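Pralik – Sortierplatz in der Gemeinschaftswerkstatt
Sprechernotizen, Abendvortrag, Beginn 19 Uhr

Folie 1 – Titel
Kurz begrüßen. Sagen, dass Zwischenfragen erlaubt sind. Werkstatt Brolton erwähnen, dort steht der Aufbau seit Januar.

Folie 2 – Worum es geht
Pralik ist ein Arm, der längliche Klötze aus einer Blechwanne greift und in eine zweite Wanne legt. Mehr soll er vorerst nicht können. Kein Produkt, keine Förderung, gebaut an freien Abenden.

Folie 3 – Kosten
Der Arm kam gebraucht über Avbridge, 1.525 Euro mit Steuerung und Bediengerät. Mit Greifer, Kabeln, Schläuchen und Tisch sind wir bei 2.334 Euro. Geplant waren 2.000. Die Differenz steckt fast ganz in Schläuchen und Verschraubungen, weil wir zuerst die falsche Größe bestellt hatten. Quittungen liegen in der Werkstatt, wer will, kann reinschauen.

Folie 4 – Tisch und Wannen
Holzplatte, darauf die zwei Wannen hintereinander. Erster Versuch mit Schrauben: Wanne verzogen, Platte gerissen. Jetzt Federklemmen an den Ecken, wo die Wannen zusammenstoßen. Hält gut genug, und man kann in einer Minute umbauen. Nach jedem Umbau Nullpunkt prüfen, sonst fährt der Greifer in die Wand. Ist uns passiert.

Folie 5 – Software
Die Ablaufsteuerung heißt Gu. Bewusst klein gehalten: Position suchen, anfahren, greifen, ablegen. Quelltext gibt es auf Anfrage, Doku fehlt noch. Die Notabschaltung läuft nicht über Gu, die ist fest verdrahtet. Diesen Punkt langsam sprechen, dazu kommt immer eine Frage.

Folie 6 – Blick in die Wanne
Foto stehen lassen. Auf die Lage der Klötze hinweisen: drei rote, drei grüne, kreuz und quer, die roten länger. Zwei grüne liegen hinten dicht beisammen, das ist für die Erkennung der unangenehme Fall.

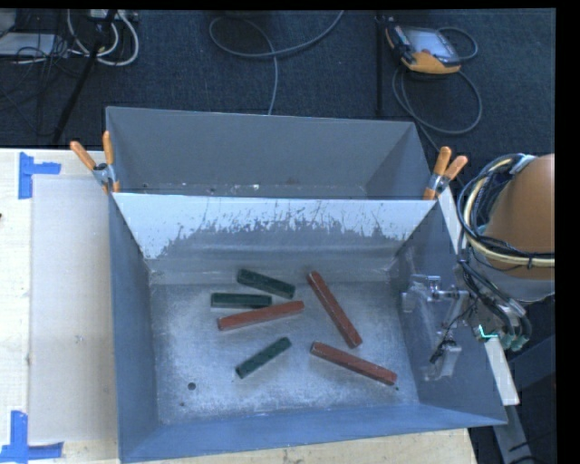 Das größte Problem war der Boden der Wanne. Blankes Blech spiegelt, und Gu hielt helle Flecken für Kanten. Matt lackieren hat nichts gebracht, der Lack war schnell wieder ab. Geholfen hat eine seitliche Lampe und ein höherer Schwellwert. Von den letzten etwa 17 Fehlgriffen gingen die meisten trotzdem auf Klötze zurück, die sich berührten.

Folie 7 – Offene Punkte
Kabel am Handgelenk besser führen. Bediengerät braucht einen festen Platz, der Boden ist auf Dauer keiner. Greiffinger mit Gummi belegen und neu einmessen. Danach kleinere Teile probieren.

Folie 8 – Fragen
Falls keine kommen: vom Umstieg auf die Klemmen erzählen. Am Ende auf den Werkstattabend hinweisen und das Kabel vom Beamer wieder mitnehmen.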